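The Exam Behind the Badge: How Employers Are Rethinking IT Certification

For many years the professional certificate has served as a convenient shorthand in the recruitment of technical staff. A candidate who holds a recognised credential in database administration, networking or cloud services is presumed to have reached a known standard, and the employer is spared the expense of testing that presumption. The arrangement suits training providers, hiring departments and, in most cases, the candidates themselves. Over the past few years, however, a number of organisations have begun to ask what the standard really measures.

Venavis, a logistics software company with nearly 900 employees, undertook a review of its certification policy last April. The company had previously met the full cost of any vendor examination passed by a member of its technical teams, and it had linked two grades of its pay scale to the possession of particular certificates. The review found that uptake was high and that first-attempt pass rates were well above what managers had expected. It also found that team leaders could see little difference in daily work between certified staff and their uncertified colleagues.

The explanation, according to the review, lay largely in the manner of preparation. Staff who had studied over several months, with access to a working test system, tended to retain what they had learned. Those who had relied mainly on question banks bought online could often recall the wording of an answer but struggled to apply the principle when a real query ran slowly or a backup failed to restore. The company has since kept its reimbursement scheme but now requires each applicant to submit a short study plan and to complete a supervised practical task.
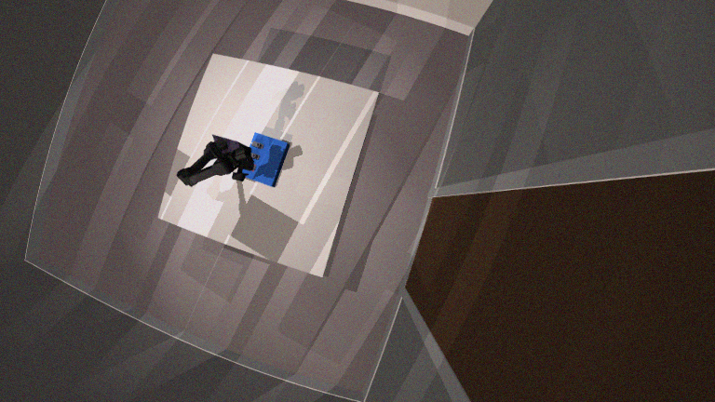 Similar changes are under way at Fesach, which supplies managed database services to hospitals and local authorities. Its training department has moved away from the single final examination and towards a sequence of shorter assessments, each tied to a task that the member of staff is likely to meet within the following quarter. A junior administrator may be asked to rebuild an index on a copy of a live system, to write up the steps taken, and to explain to a senior colleague why other approaches were set aside. The written account carries as much weight as the technical result.

Such methods are not cheap. Fesach estimates that each practical assessment takes up half a working day for the candidate and a further two hours for the assessor. A multiple-choice paper, by contrast, can be sat at a test centre in an afternoon and marked at once. For smaller firms with no training department of their own, the vendor examination remains the only realistic option, and it would be unfair to suggest that it has no value. A well-designed paper still obliges the candidate to cover the whole of a syllabus, including those parts that seldom arise in ordinary work.

Some training providers have taken note. Yalçınkaya, an independent school offering evening courses in data querying and reporting, enrolled 137 students in its most recent intake and has rewritten its course materials accordingly. Practice questions are still supplied, but they are released only after the relevant exercises have been completed, and every answer is accompanied by a reference to the official documentation. The school reports that students initially complained about the slower pace. Withdrawals have nevertheless fallen, and a growing share of enrolments now comes through employers who pay the fees directly.

The question of shared examination content remains a difficult one. Most certifying bodies prohibit candidates from disclosing the questions they have been set, and a breach may lead to the withdrawal of the credential. Many candidates are unaware of this when they purchase materials advertised as genuine past papers. Zukex, which operates an online library of more than 3,000 original practice items, now publishes the authorship and revision history of each question so that purchasers may satisfy themselves as to its origin. Items are retired when the software they describe is no longer supported.

Candidates choosing a course or a set of materials are generally advised to begin with the published list of examination objectives and to check when it was last revised. Vendors regularly withdraw papers and replace them with others that cover different ground, and a study guide may remain on sale long after the examination it describes has closed. Employers offering financial support should state clearly whether the cost of a second attempt is included, and whether repayment will be sought if the member of staff leaves within the year. Venavis intends to publish its own revised terms to staff before the next round of applications opens.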